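Setting Up a Two-Bin Sorting Station for Block Sets

Rumby Toy and Materials Library, Wuscombe Branch
Guidance for staff and borrowing groups
Updated Tuesday, July 26, 2022

This page explains how to set up a two-bin station for checking and sorting returned block sets. It applies to the long-block sets in the Rusoro series and to any other set in which the pieces are larger than a child's hand. Sets with small parts are handled at the counter under separate instructions.

What you will need

Two open bins of the same size
Two spring clamps
A table with a flat top and a square edge
A soft cloth and a bowl of lukewarm water with mild soap
The contents card for the set
A pencil

Preparing the table

Clear the table and wipe it down. Let it dry fully before placing the bins, as moisture trapped underneath will soften the base of a fiberboard or cardboard bin. The table should stand where a person can reach both bins without leaning. For seated work, lower the table or use the adjustable stools from the reading room.

Check each bin before use. Run a hand along the inside corners and along the top edge. A bin with a split corner or a lifting seam must be set aside and reported. Surface wear is acceptable.

Joining the bins

Place the first bin near the front edge of the table and the second directly behind it, with the long sides touching. The front bin receives the unsorted blocks. The rear bin receives blocks that have been checked and matched to the card.

Bins that are left unfastened will drift apart during sorting, and blocks dropped between them tend to end up on the floor. Fit one clamp at each end, where the two bins meet. Squeeze the handles fully, lower the jaws over both walls, and release slowly. The walls should be held firmly without bowing. If a wall bends inward, move the clamp closer to the corner, where the bin is stiffer.

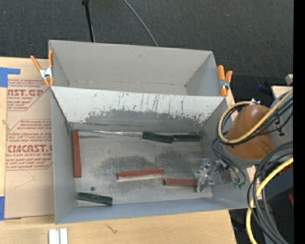
Sorting begins once the clamps are secure and the rear bin has been confirmed empty. Tip the set gently into the front bin, holding the storage bag low so that the blocks slide out. Spread them in a single layer. Blocks should not be stacked at this stage, as a piece lying on top of another is easily passed over during the check. With a two-color set, such as one made up of reddish-brown and dark green blocks, complete one color before starting the next. Pieces of the same color need not be grouped in advance; it is enough that each one can be seen from above. Dark green blocks deserve a second look against a gray bin floor, particularly where the floor is smudged or the light is poor.

Checking each block

Lift one block at a time and turn it to view all sides. Look for chips, splinters, loose coating and sticky residue. Wipe the block with the damp cloth if needed and dry it at once. Place sound blocks in the rear bin and mark the card in pencil. Damaged blocks go into the repair tray, with a slip giving the set number and the fault.

Lay blocks down in the rear bin; do not drop them. Repeated impact wears the bin floor and dents the corners of the blocks.

Closing the station

When the front bin is empty, compare the card with the contents of the rear bin. Have a second person sign the card if any piece is missing. Return the blocks to their bag, remove both clamps while supporting the bins with the free hand, and brush out any dust. Bins are stored upside down on the lower shelf. Clamps hang on the rail beside the sink.

Fiberboard bins are inspected each May and are replaced after 500 uses or when a wall no longer stands straight, whichever comes first. Questions about replacement should be directed to Sándor Bíró at the Wuscombe desk.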